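Minutes of the drivers' meeting, 2013-08-16, back room at Paisan

Taken by me, Muchen Lü, because Darlene has been doing it since forever and wanted to eat her dinner while it was hot for once. I write the way I talk, so if you wanted "it was moved and seconded" you should have stuck your hand up when she asked!

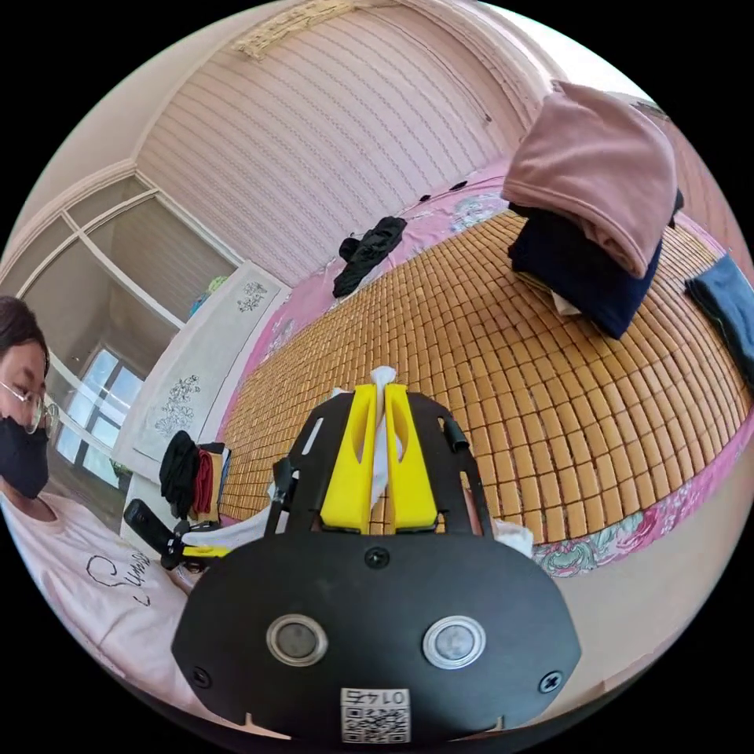
Jarnport Cab Drivers' Association, Day and Night Shifts

Who was there: most of days, a decent chunk of nights, Rhonda from dispatch, Big Terry, Little Terry, and Mr. Okafor, who left early for an airport run and came back for the end. Sorry to miss: Luis (transmission), Pat (Pat's sister's thing). I got there late myself, so the very first part is from Rhonda's notes, and Rhonda's handwriting is what it is.

Minutes of the July meeting

Read and OK'd with one fix. It should say the hospital asked us to stop waiting in the ambulance bay, and the July minutes have it as the hospital asking us to wait there. So if you've been going by the minutes, please quit.

The train station line

This took up most of the night, so I'll try to get it down the way it went. The complaint is the same one we had in spring. People are coming into the station line from the Garfield side instead of going all the way around, and they end up ahead of drivers who have been sitting there since before the commuter train. Little Terry said he was passed twice in one afternoon by the same car and he would like it known that he waved. Nobody owned up, although a couple of people got pretty interested in their breadsticks.

Big Terry said the trouble is the cones. When the city did the curb they put the cones back in a different place and now there are two spots that look like the front. I think he's right, I've pulled into the wrong one myself and felt like an idiot. Rhonda is going to call Public Works and ask if the cones can be moved or just taken away. In the meantime we agreed the front of the line is the spot by the bike rack. Not the bench. If you're at the bench you're second.

There was a suggestion that dispatch keep a list of who's in line at the station, in order, and call off it. Rhonda said no before the sentence was finished. She does have a point, she's got the phones plus the radio after six and it would be one more thing to get yelled at for. So no list. Voted on and everybody was for the bike rack rule except one, and he said he wasn't against it, he just likes the bench (there's shade).

The new dispatch program

The Cotitz trial ended last week and the office wants to know what we thought. I wrote down as much as I could because people got going.

Good things first. The addresses come through spelled right, which after years of the radio is kind of a miracle. You can see the callback number without asking. Night shift said it's a lot better for the bars because you get a note with the pickup, like "side door" or "tall guy in a Jarnport High jacket," and you don't have to sit there honking.

Bad things. It logs you out if you don't touch it for a while, so you're parked thinking you're available and you aren't. Several of us lost trips that way. Also the map thinks the Mill Street bridge is still closed and sends you clear around by the cemetery. Mr. Okafor had a lady in the car tell him she'd lived here her whole life and had never seen that part of town. And the screen is way too bright at night, even turned all the way down. Somebody has been hanging a sock over theirs.

Rhonda said on her end it handled 133 calls on its busiest day of the trial and only froze once, and when it froze she went back to the radio and we were fine. She'd keep it if they fix the logging out. General feeling in the room was the same. Rhonda will write that up for the office, and please send her your gripes on paper or by email, she can't do anything with stuff you shout across the lot.
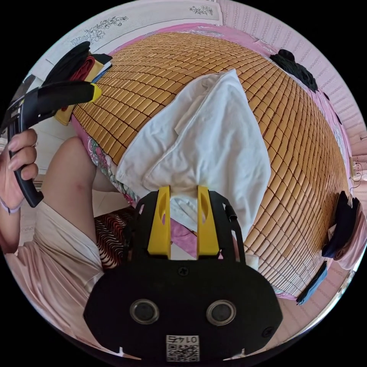
White cloth on the bamboo mat.

Card readers

Next was the Plalix card readers, and I'll keep it short. They work fine downtown and they don't work at the fairgrounds, at the lake, or in the dip behind the grocery store. If you're picking up in one of those places ask the customer up front how they want to pay. I know it feels rude. It's a lot less rude than driving somebody to a cash machine at the end with the meter off, and I've done that three times this summer.

Little Terry asked if the office is going to cover the paper rolls. The office told Rhonda yes, with a receipt, but you have to turn it in the same month. There's a box for them now next to the coffee maker. Don't put other things in the box.

We also talked about tips on the card. A couple of the night drivers are waiting on card tips from July and they're not happy about it and I don't blame them. It's supposed to come with the regular check. Big Terry is going to go in Monday and ask in person, and he wants everybody who's missing money to write down the date and the trip and give it to him before then. If you just say "they owe me some" he can't help you.

Waiting room at the garage

So this was the item I was excited about, and I'll try to be fair to the other side! The front room at the garage where the old parts counter was is just sitting there. My idea was that we clean it up and let customers wait inside when the weather's bad, especially the folks coming off the late bus who are standing in front of the pharmacy getting rained on. There's already a heater and a bathroom. We'd need chairs.

People liked it more than I thought they would. Darlene said her riders from the senior apartments would love it in winter. Night shift was cooler on it because who's going to keep an eye on the place after the office locks up, and that's fair, I didn't have an answer. Mr. Okafor (back by now, and he'd brought the newspaper) said try it daytime only through the fall and see if anybody even comes in.

That's what we settled on, if the office says yes. I'm supposed to ask. Chairs: Darlene's church is getting rid of some folding ones. Coffee: big argument, no decision. Half the room says you have to have coffee and the other half says once you put out coffee you'll never get them into the cab. Parked until next time.
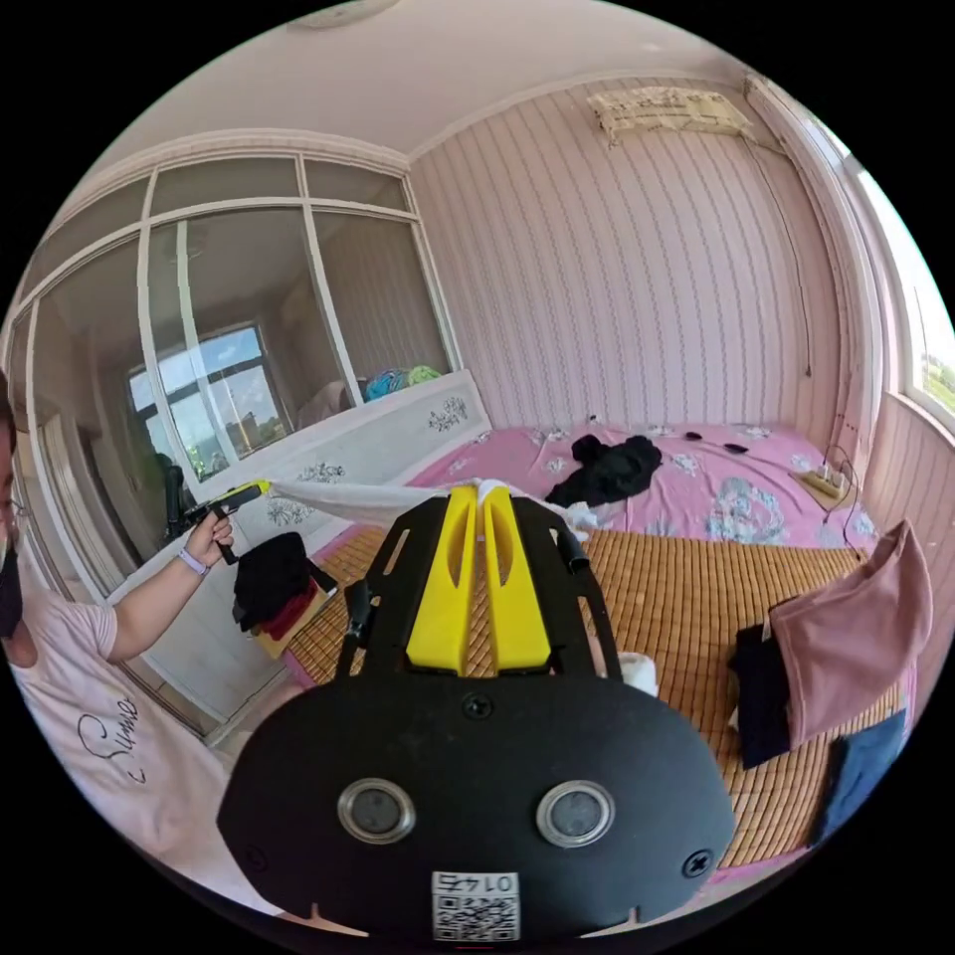
One more thing on that, the sign. If we do this there has to be a sign on the street side or people will think it's still the parts counter, and we'll be getting guys in there asking for wiper blades. Little Terry's cousin paints signs and will do it for the cost of the paint, and he did the one for the bait shop, so go look at that if you want to see his work. I think it looks great. The fish is a little long.

Fares for the fair

Fair week is coming and we need to decide on the flat rate again. Last year it was downtown to the main gate, one price, any number of people up to what the car legally holds. Drivers liked it, riders liked it, and there was hardly any arguing at the window. We ran over 100 trips on the Saturday alone, going by Rhonda's log. Keep it the same price. Nobody wanted to raise it, and the one person who maybe did looked around and put his hand back down.

The drop-off has moved though! The fair people want us at the livestock gate now, because the main gate is all shuttle buses this year. So riders are going to complain about the walk and also the smell. Just tell them before they get in. Rhonda will have a little map copied and you can pick it up at the window starting next week.

Night shift asked for one of the day cars on the last night and days said OK so long as it comes back clean. I want it in the minutes that "clean" includes the back seat pockets, where I found half a corn dog last year.

Car stuff

Number 82 is back from the body shop. The door shuts now, you don't have to lift it. It does pull a little to the right over forty, which is a new thing, and Big Terry has told the mechanic.

Please write down your mileage at the end of the shift. The sheet is on the clipboard and the clipboard is on the nail. When it's blank the next person gets the blame for the oil.

Somebody left a very nice umbrella in the blue van, wooden handle, and it's at the window if a rider calls about it.

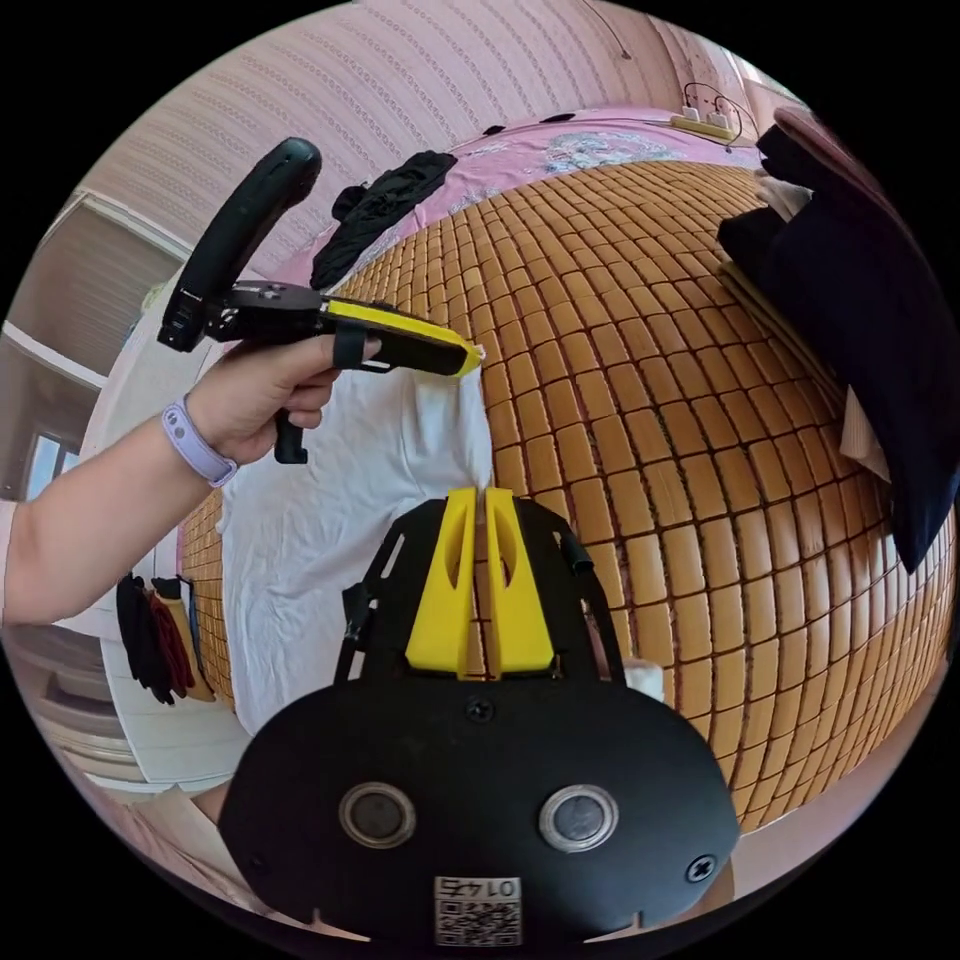
Yellow fingers holding a thin fold of white cloth.

Anything else

Darlene brought up the school runs starting again and wants two drivers who don't mind getting up. Mr. Okafor said he'd take one. The other is still open, see Darlene, it's steady and the kids are mostly half asleep in the morning.

Little Terry wants us to do a bowling night. People said sure. He's going to find out what a lane costs.

There was some talk about the new parking meters by the courthouse and whether they apply to us in the loading zone. Rhonda thinks no, the guy who wrote Luis a ticket thinks yes. Luis wasn't there to tell it. Hang on to your tickets and don't pay until she finds out, but don't let it go past the due date either.

Who's doing what, so it's all in one place: Rhonda has Public Works, the Cotitz write-up, the fair map, and the courthouse meters. Big Terry has the card tips. Darlene has the chairs and the school runs. I've got the office about the waiting room. Little Terry has bowling.

Next meeting is same place, same back room, after the fair is over and everybody's slept. Paisan would like us to order before we start talking this time, and to please move the tables back where we found them.

M.L.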